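Collections > Bath and Water Toys > Rubber Ducks

The Duck Shelf

Last updated 2024-05-19

This page covers the rubber duck part of the collection. I started it in 2000 with one yellow duck from a hardware store going out of business, and there are now 261 on the list. Most are ordinary bath ducks. I don't look for rare ones and I don't pay much for them. The notes are short and in the order I keep the ducks on the shelves, starting with the plain ones.

Plain yellow

The largest group, and the hardest to tell apart. I sort them by the beak first, then by the eyes. Painted eyes wear off sooner than molded ones, so a duck with a blank face is usually an older one that got a lot of use.

The first duck is in this group. The yellow has gone toward tan on one side where it sat in a window for years. I keep it on an inside shelf now, but the color isn't coming back.

Zerkeo ducks

Zerkeo made bath toys for a few years and sold them in net bags, two to a bag. The name is molded under the tail in very small letters. The seam runs straight down the front, which makes them easy to pick out of a box of mixed ducks. I have the yellow and the pale blue. I have heard there was a green one and would like to see it.

Ducks with hats

Sailor, firefighter, cook, graduate, and several hats I can't identify. The hat is nearly always part of the same mold as the head and gets painted afterward. The paint on the brim goes first. If you wash these, skip the brush and use a soft cloth.

Rautiainen shop ducks

Rautiainen was a toy and gift shop that gave out a small duck with each purchase in December. The shop stamp was put on the base in ink. It rubs off with a thumb, so stamped ones are not common. Mine has half a stamp, and I have never washed it.

Solid colors

These are the ones I like best. A solid duck is one color from beak to tail. Pink, purple, white, black, and a good many reds. The small red ones have a rounded head on a squat body, and when they are clean the surface is glossy. Red also stands out well. Yellow ones can look washed out on white. 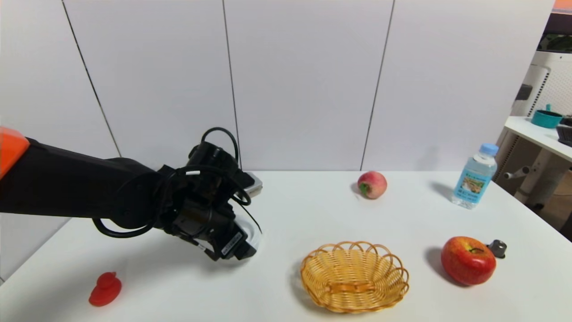
Reds vary more than any other color. Some lean toward orange and some are nearly maroon, and two ducks from the same bag can be a shade apart. I used to list each shade separately, but the entries got confusing, so now they are all under red with a note on size. Small means it fits in a closed hand. Anything bigger goes on the lower shelf with the large yellows.

Dust is the main problem with solid colors. It shows on red and black more than on anything else. I wipe them with a damp cloth and let them air dry on a towel before they go back.

Plonosa fair ducks

From the duck pond game at the Plonosa summer fair. Each one has a number written on the bottom in marker, and the number decided which prize you got. The one I have is number 197. The fair sold off the old set when it bought new ducks, and I came home with a single duck and a jar of pickles. The marker has soaked into the rubber and won't come out, which suits me.

Glow ducks

These are a cloudy off-white by day and green in the dark, at least when new. The older ones barely glow anymore. They also get tacky if they are stored touching each other - I keep a piece of plain paper between them.

Race ducks

Used in the river race at Kasanlow. They have a weight in the base so they float upright. You can tell one by picking it up, as it is much heavier than it looks. A few still have river mud in the seam.

Squeakers and non-squeakers

I don't sort by this, but people ask. A squeaker has a small disc set into a hole in the base. The disc falls out easily, and a duck with a bare hole lets water in. If there is water inside, squeeze it out and stand the duck on its side for a few days. If there is black mold inside, I throw the duck away. I have tried vinegar and I have tried bleach, and neither got all of it.

Storage

Shelves for the ones I like, shallow cardboard boxes for the rest. One layer per box. Stacked ducks get dents, and the dents don't always pop out again. Warm water helps with newer rubber. Older rubber can crack, so I leave those dents alone.

Don't store ducks in plastic bags over a summer. The paint from one will stick to the next. I lost a good firefighter that way - the hat came off on the back of a sailor.

Still looking for

The green Zerkeo, if there is one. A Rautiainen duck with the full stamp. Any more of the Plonosa fair ducks with the numbers on them, in any condition. I'm happy to trade plain yellows for any of these and can send a list of duplicates.

Comments

duckpondfan
We had the pale blue Zerkeo in our bathroom for years and I never knew what it was. Checked under the tail and there's the name. No green, sorry.

Guest
My mother ran the pond game at the Plonosa fair one summer. The low numbers got the big prizes. 197 would have been a pencil or a balloon.

shelf_and_box
Do you do anything about the paint coming off the beaks? I have a few with almost nothing left and don't know if I should touch them up.

Page author
I leave them. I tried touching one up with model paint and it stayed sticky for months.

Guest
Red ones fade too if they get sun. Mine went a kind of salmon color on top. It took two summers on a windowsill.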